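Shelf Depth, Carton Height and the Case for a Second Board

Countertop storage is a minor product category, and Georges Sabbagh has spent most of his working life in it. He trained as a cabinetmaker, moved into contract joinery, and now draws small furniture for Lykkegaard, a workshop that sells shelves, racks and risers for kitchens and break rooms. His current work concerns drinks: where cartons and cans stand when they are out of the refrigerator, and how much surface they take up.

We spoke in December at the workshop, in the drawing office above the machine floor. The conversation began with depth.

"Most people buy a shelf by its width," Sabbagh said. "They measure the gap on the counter and look for something that fills it. Then they put it in place and find that the depth is wrong. A deep shelf holds two rows and you lose sight of the back row. A shallow shelf holds one row and you feel you paid for air."

He prefers a board that takes one full-size juice carton with another behind it, and no more. A third row, in his experience, is where things expire. When the workshop surveyed the counters of its own customers it received 171 replies, most of them with a photo. He read all of them. The most common complaint was a lack of room, and the most common thing in the photos was an object standing behind another object.

"They had room," he said. "It was at the back, with something in front of it."

The two-board riser is the oldest item in his section of the catalog. It has two side panels that run down past the lower board and serve as the feet, so there are no separate legs to loosen. Sabbagh has been asked several times to replace the panels with metal legs, which are cheaper to ship. He has declined each time. A panel supports the board along its whole depth and stops a can from rolling out of the end.

The upper corners of the panels are rounded. I asked whether the reason was appearance.

"Sleeves," he said. "And wrists. The panel stands higher than the board, so your arm goes past the corner every time you reach across. A square corner in solid wood will also bruise if you knock it with a pan. A rounded one takes the knock better, and if it does mark you can sand it out in a few minutes."

The upper board of the design has a low backboard. It prevents a carton from being pushed off the rear edge, and it stiffens the board against sagging. Sabbagh keeps it low so that it does not hide the wall outlet, a detail that came from Cameron Rutherford, who runs the break rooms at Skininel and has bought the riser for three floors of offices.

Rutherford joined us by phone for part of the afternoon. His interest is practical. He has people who want a drink at ten in the morning and do not want to search for it, and he has a cleaner who needs to wipe the counter at six in the evening without moving 20 separate items.

"The old racks sat flat on the counter," Rutherford said. "Juice got under them and stayed there. With this one you can get a cloth underneath. I would have bought it for that alone."

The two men disagree on what belongs where. Rutherford puts cans on the upper board, at hand height, and cartons below. Sabbagh does the opposite. He points out that the lower space is limited by the board above it, and that a carton has to be tipped to clear the front edge if the clearance is tight. Tipping an opened carton is how juice gets on the wood. A can needs little headroom and is lifted straight forward.

"Cameron's way works if every carton is sealed," Sabbagh said. "In an office they are not sealed."

"Ours are sealed until somebody opens them," Rutherford said.

The arrangement Sabbagh favors puts tall items at one end of the upper board, beside the side panel, and leaves the remainder clear. The clear part is used for whatever is being poured or unpacked. On the lower board the cans go to the same end, side by side, with the slimmer format nearest the panel.

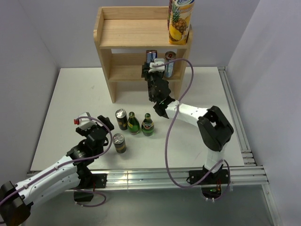

Cartons on the upper board, cans on the lower. The space under the lower board stays open.

On material he is brief. The workshop uses pale, close-grained wood for the risers because spills show on it and get wiped up. Dark finishes were tried for one season and withdrawn. Customers returned 7 of them with rings under the cartons that had not been noticed until the finish had softened. The present finish is a hard oil, applied in two coats, with a light sanding between them. He recommends another coat once a year for the upper board only.

Rutherford does not oil his. "I have never oiled anything at work," he said. "They look fine."

I asked Sabbagh about adhesive mats and can dividers, both of which Lykkegaard has been asked to supply. He is against the mats, which trap liquid against the board. He is undecided on the dividers. Slim cans and standard cans have different diameters, and a divider cut for one leaves the other loose. A movable divider needs a groove, and a groove collects sugar. He has a sample with a shallow groove on his own counter at home and has been cleaning it with a toothpick.

A wider version of the riser, listed in the workshop's drawings under the name Drillus, has been on paper for some time. The difficulty is the span. At the width customers ask for, the upper board bends under a full row of one-liter cartons unless it is made thicker, and a thicker board takes height from the shelf below. A center support would solve the bending but would divide the lower board in half. Sabbagh has drawn it both ways and built neither.

Rutherford has asked for the version without the center support. He would put the coffee machine on it. Sabbagh told him, on the phone and again after the call had ended, that it is a shelf for drinks and that the coffee machine should stay on the counter.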